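Section 4. Gathering Demonstrations on the Two-Arm Table

Read this before you record anything. The Flurard recorder will accept almost any motion you give it, and it will save the bad ones as happily as the good ones. A green check in the episode list means the file was written. It says nothing about whether the policy can learn from it.

4.1 Before you start

1. Release the emergency stop and wait for the recorder to list both arms as Ready.
2. Look at the indicator light on each base you can see from your seat. Do not rely on the screen alone. The screen has been known to lag.
3. Check that no cable can catch on a wrist when the arm turns. Move each arm by hand through its full working range once.
4. Open the session page and type a task name. Use the same name every time for the same task. "Napkins to tray" and "napkin-tray" will be stored as two tasks, and the training script will not guess that you meant one.

CAUTION: Keep your hands off the tabletop while either arm is under power. Soft-stop mode reduces force. It is not a safety device, whatever the sales sheet suggests.

4.2 Setting out the objects

The older Duvitz guide told users to clear the table down to the one object being moved. We no longer advise this. Policies trained that way did fine on a bare table and fell apart when a second object showed up. Use ordinary things, and leave clutter around the target.

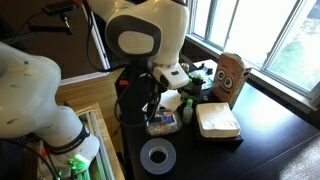 Photo: Skokau Field Documentation

5. Place the target object where the gripper can reach it from above.
6. Add other items near it. Mix soft things such as napkins and crumpled paper with stiff ones such as a roll of tape. Include something clear if you can. Clear plastic is hard on cameras, and you want to find that out now.
7. Put at least one tall item, such as a paper bag, toward the edge of the work area.
8. Leave the blinds and lamps as they are. Daylight on a dark, shiny table makes bright patches that move during the day. Record some episodes in the morning and some in the afternoon, and note which is which.

NOTE: The setup screen offers an "auto-diversity" score. We have not found that it predicts anything. You can raise it by sliding one object back and forth, which teaches the system very little.

4.3 Recording an episode

9. Return both arms to the start pose.
10. Press Record and wait for the tone. Motion made before the tone is lost.
11. Perform the task at a steady pace. Do not show off. Fast, clever grasps look good in playback and are hard to copy.
12. If you miss a grasp, back off and try again in the same episode. Mark the episode "recovered" afterward. Do not mark it "clean."
13. Press Stop with the gripper open and clear of all objects.
14. Wait 3 seconds before touching the controls again. The last camera frames are still being written.

CAUTION: If an arm halts on a force limit, do not press Resume from your seat. Stand up and look at what it is pushing on.

4.4 Changing the layout

Change the table every few episodes. People get lazy here, and the data shows it. In one Fashola test set of 430 episodes, 131 had the target in nearly the same spot. The finished policy reached for that spot even when the object was somewhere else. The report called the result "promising."
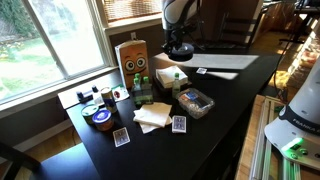 Figure 4-2. A mixed layout: bottles, jars, a can, napkins and playing cards.

15. Move the target and at least two other items. Turning an item in place does not count as a move.
16. Swap some items out. Grouped objects, such as several small bottles with the same cap, should also appear alone in some layouts.
17. Add a few flat things. Playing cards are a good choice and a miserable one to pick up – expect a high failure rate and keep the failures, properly marked.
18. Take a still from each camera and save it with the layout number.

4.5 Checking what you have

19. Play back the first, last and any "recovered" episodes at normal speed.
20. Confirm that the target stays in view of at least one camera until the grasp. An arm can block the only useful view, and the recorder will not warn you.
21. Delete episodes with dropped frames. The "repair" button fills gaps with made-up motion – leave it alone.
22. Write down how many episodes you threw out and why. If that number is zero, check again.

NOTE: The recorder shows a "ready to train" banner at 39 episodes. The number is a default from an early release and has no testing behind it that we could find. To change or hide the banner, see Section 7.2.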